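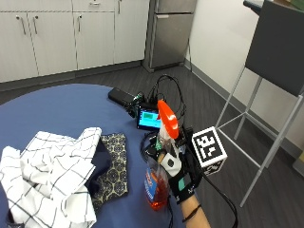

Spray bottle and fabrics on the blue tablecloth

Wallimix Linen Rental: Your Questions

Do I need to wash the tablecloths before I send them back?
Oh please don't! Just shake off the crumbs, fold them loosely and pop them in the bag they came in. We wash everything ourselves at our Clondov laundry, and we're a bit fussy about it.

What if somebody spills red wine?
It happens at every good party, so don't lose sleep. Blot it, leave it alone and tell us when you return it. Candle wax is harder, and a burned cloth is charged at $27.

How early should I book for a June wedding?
As early as you can, bless you, because June fills up fast. A $69 deposit holds your date.

Can I come and feel the fabrics first?
Of course! Ask for Mairéad at the Foley shop and stay as long as you like.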